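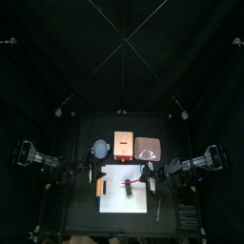 Prakash Marar
Food and Home Editor

My aunt kept one chopping board for forty years. It was beech, it weighed as much as a small dog, and it lived on the worktop because there was no cupboard deep enough to take it. Most of us now own several thin ones and like none of them very much.

The plain white board has become the standard. You find it in school canteens, in holiday lets and behind the counter at the sandwich shop. It is cheap and light, and it shows the dirt. A dark green block or a thin strip of red stands out on it straight away, and so does a stain. Venkatesh Nadar, who fits out small kitchens in Faltadton, still recommends one to nearly every customer.

"People ask me about worktops for an hour," he told me. "Then I ask what they cut on, and they have to go and look."

Nadar's advice is to start with the board and work outwards. Put it front and centre, where your elbows have room on both sides. Tools go to the left and right of it. Boxes and tubs go in a row along the back, where you can reach them without knocking anything over. A light-blue bowl, a peach box and a mauve-pink container will do the job as well as a matching set, and you will know which is which without lifting a lid. He is firm about this. Matching sets look smart in a showroom, he says, but at home you end up opening all of them to find the one you want.

Colour helps with the tools as well. An orange handle is hard to lose on a black surface. A slender silver one is easier to miss, particularly when it has been put down at an angle, and Nadar would rather see it laid straight beside the board with the handle towards you.

Black tops divide opinion. I had one in my last flat in Brandville and spent a good deal of time wiping it. Crumbs and flour show up badly, and so do water marks. On the other hand, a white board on a black top has a clear edge, and you always know where the cutting area stops. Nadar fitted one in his own kitchen in June and says he has no plans to change it.

As for size, he likes a board at least 300 mm deep. Anything smaller and the chopped food ends up on the floor. Kurach sells one in that depth with rubber corners, and Tjoa has a thicker version which is heavier to wash but stays put. A damp cloth underneath does much the same for the thin ones.

Replace the board when the knife marks will no longer scrub clean. In a busy kitchen that can come sooner than you expect — mine lasted two winters. The old one is still useful under plant pots or for rolling out clay with the children, and Nadar keeps his in the shed for mixing filler.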